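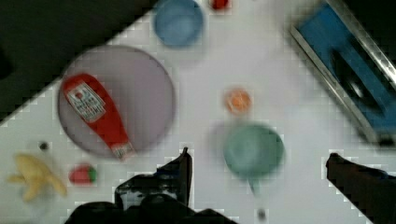

*Ketchup bottle on the plate, blue bowl behind.*

May, 9:40 a.m.

Glaze tests, second round of the Liem clear over the gray slip. Weighed out 3000 g dry and sieved twice. First sieve was slow, lots of lumps from the Indport kaolin. Bayu says the older bag was finer. Will order from Butell next time and compare.

Specific gravity came out too high, so I added 158 g water and stirred again. Dipped tiles 1 to 6, three seconds each. Tile 4 has a thumbprint on the lower corner, leave it in anyway.

Bisque kiln was at 221 °C when I looked in at lunch, still too hot to open. Anjani Sitompul needs the bottom shelf for her mugs, so the tiles go on the middle one.

Crawling on the old tiles is worst where the slip is thick. Bayu thinks dust. I think the slip went on too late. Tiles 5 and 6 were wiped with a damp sponge first, 1 to 4 were not.

Still to do:

- label the bucket
- new cones, the box is down to two
- ask Anjani for her cooling schedule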